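Plastic Stemware and a Place to Keep It

Feb 28, 2019

The household inventory begun in December has now reached the drinkware shelf. The glass stemware was retired at that time, and plastic replacements were ordered from Eide in several colors. The order came to 131 and arrived in 11 days. The wine glasses are light, and they tip easily when set down in a hurry.

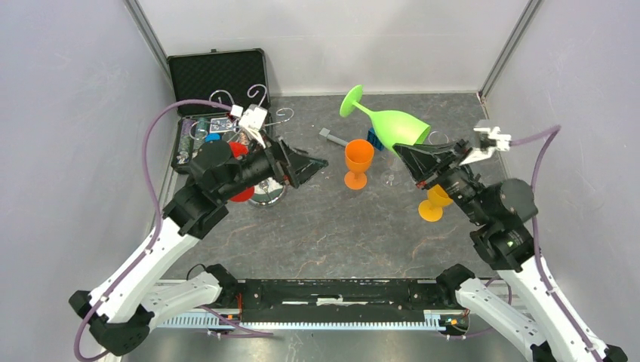

Plastic wine glasses in green, orange and yellow-orange.

Color has proved to be a practical matter. Each guest selects one at the start of the evening and keeps it, which reduces washing considerably. The clear glass remains the least popular choice, as it is difficult to find on a dark surface.

Storage required more thought. A cabinet shelf was considered and rejected on account of its height. 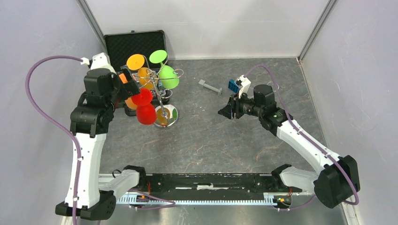

A metal cup tree with curved hooks was adopted in its place. It occupies little room, and the colors can be seen at once. Cups should be hung on the lower hooks first, and the stand wiped with a soft cloth each week. The linen drawer will be addressed next.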